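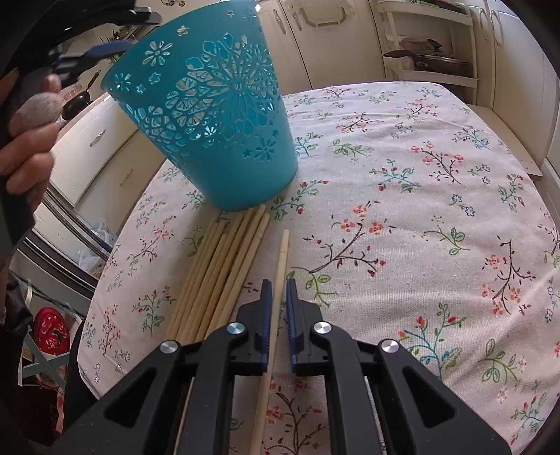
The sticks and the turquoise basket, on the flowery cloth

I have been putting off the kitchen sticks for months. They used to live in the drawer by the cooker, mixed up with the peelers and the tin opener, and every time I wanted one I got a handful of something else. In July the drawer jammed for the second time and I took the whole lot out.

The basket came from a shop in Ganthorpe that was closing down. It has flowers and stars cut out of the sides and I think it was meant for a bathroom. I paid more for the bus than I did for the basket. It was the right height though, and the holes mean air gets in, so things don't go musty at the bottom. I did try a Kröger jar first, a tall glass one, but it fell over whenever I put anything long in it.

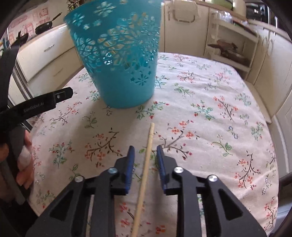

One stick still on the table, basket behind

My method is dull. I lay the thin sticks on the cloth, run a finger down each for splinters, and put the good ones in the basket. Anything rough goes in the bag for lighting the stove. Out of the whole drawer I threw away 19, mostly from an old Wirov pack that had gone furry at the ends. The Tuso ones are smoother and I would buy them again.

It took about 5 songs on the radio, if you leave out the time I spent wiping the drawer.

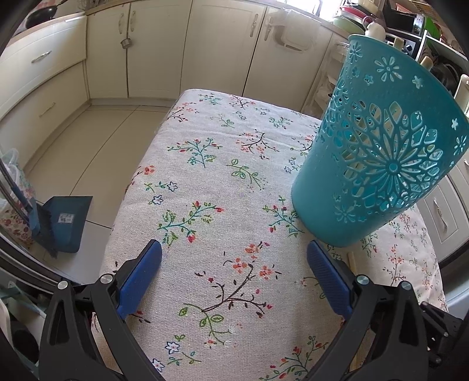

The thicker handles I stand round the edge, where I can grab them while something is boiling. Thin sticks go in the middle. They do slide down a bit when the basket gets moved, and I haven't found a way round that yet - a folded tea towel in the bottom helped for a day or so, then it got damp and I took it out again.

The drawer now has the peelers and the tin opener in it and it shuts. Next is the cupboard over the fridge, which I haven't opened properly since we had the ceiling done.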